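Betreff: Re: [haushaltsrobotik] Betten machen, wieder mal

Wycliffe Urio schrieb:
> Wanex will im April zeigen, dass ihr Arm Wäsche faltet. Wenn das
> klappt, ist das Bett doch nur noch ein großes Handtuch, oder?
> Ich gebe der Sache 2 Jahre.

Hallo Wycliffe, hallo Liste,

ein großes Handtuch, schön wär's! Ein Handtuch liegt allein auf dem Tisch. Auf einem Bett liegen mehrere Decken übereinander, und der Greifer muss erst mal rausfinden, wo die eine aufhört und die nächste anfängt — mit zwei Fingern, wohlgemerkt. Palmwedel auf Rosenmuster, viel Spaß bei der Segmentierung.

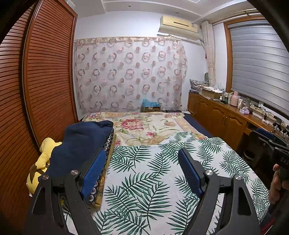
Schlafzimmer / Decken und Bettzeug

Mit einer Faltdecke wie der dunkelblauen links käme ich ja noch klar. Aber dann klemmt da das gelb-braun gestreifte Plüschtier am Schrank, und wohin damit? Maribel Ccori hat Lilter bei sich laufen lassen, 7 Versuche, davon 2 brauchbar, und das bei nur einer Decke (glatt hingelegt!). Ich tippe eher auf fünf Jahre, und auch dann nur fürs Glattziehen.

Hat eigentlich jemand die Zahlen von Stadanura gesehen? Würde mich interessieren, ob da Bettzeug dabei war.

Grüße in die Runde
Visser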